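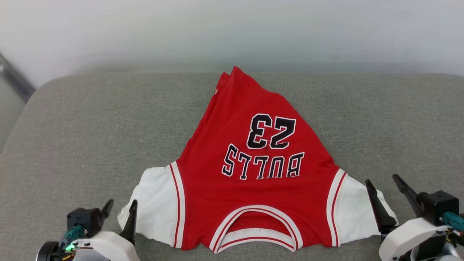
Drarkcombe garment folding set – README

Status: usable with care. Read the fault section before you train on anything. Last edit Thursday, September 12, 2024, Rimantas Venckus.

What this is

Two-arm teleop recordings of folding sleeveless tops on a soft surface. Head camera plus joint states for both arms plus gripper position (commanded and measured). One garment per episode. Start pose is arms low, one each side, fingers open. Operator says go, logger starts, arms move in.

Soft surface was on purpose. Earlier set (Plosberg) was all on a hard table and policies trained on it pushed the fingers straight down as soon as you gave them a cushion.

What went wrong

Short version: right gripper sometimes did not open when told to. Log says it opened.

Long version. Over 35 episodes from the April block have a stretch where the commanded width is full open and the measured width also reads full open, but in the video the fingers are still shut on the fabric. Arm then retracts and drags the garment with it. In episode 23 it pulled the top clean off the cushion and the left arm, still holding its side, went into a torque stop. No one hurt, operator was at the leader arms and well back. Seam on the garment tore.

Cause, as far as we got: the finger encoder cable on the right gripper. Connector works loose when the wrist rolls past its usual range, the driver stops getting fresh values, and instead of raising an error it fills in the last command as the measurement. So measured = commanded, exactly, to the last digit. Thats the tell. A real reading always has a bit of noise on it.

Why the motor also stayed shut is less clear. Best guess is the driver thinks it's already at target and never sends current. Reproduced 3 times on the bench by pulling the connector by hand. Did not reproduce with the left gripper, which has an older driver build that errors out properly.

How to find bad stretches

Look for measured minus commanded equal to zero for 2000 ms or longer on the right gripper. Script is check_stale.py in tools. It writes a stale flag per timestep. Flag is already in the files for the April block, not yet for the later ones – run it yourself.

The flag misses short dropouts. If the connector came back quick you get a blip and then normal noise. We left those in. If you care about release timing, watch the video for the release and don't trust the gripper channel alone.

What we changed

- Connector on the right gripper now clipped and strain relieved. Check it before every session, push with a thumb, look at the wires around the wrist.
- Wrist roll limit pulled in on both arms.
- Driver on the right arm rolled back to match the left.
- Logger refuses to start if the measured width has not changed during the open/close check.
- Pull limit on retract. If an arm feels too much load moving away from the cushion it stops and holds. It does not open on its own, operator decides.

Stop rule

If fingers look shut and the screen says open, beleive the fingers. Hit stop. Do not reach in to free the fabric until both arms are powered down. The stale driver can catch up when the cable reconnects and it will run to whatever the last command was, full speed.

Known leftovers

Left and right driver versions differ in the April block only. Recorded in the metadata under driver_right, driver_left.

Episode 23 kept, marked fail. Please don't drop it, the Wistine people use it for their fault detector.

Shiny trim and mesh garments slip more. Not a fault, no flag.

Timestamps on the head camera lag the joint states a little. Constant offset within a session, not between sessions. Value is in each session's header file.

Splits

Train and test split by garment, not by episode. The stale stretches are mostly in train. The Vávra split moves all flagged episodes into their own folder – use that one if you want clean training data and don't want to filter.

To do

Run the stale flag on the later blocks. Fix the unit on gripper width in the old export, header says cm and it is mm. Ask the driver maintainers to stop echoing commands as measurements (ticket open, no reply yet).

Questions or more bad episodes: open an issue with the episode number and the start time of the bad part.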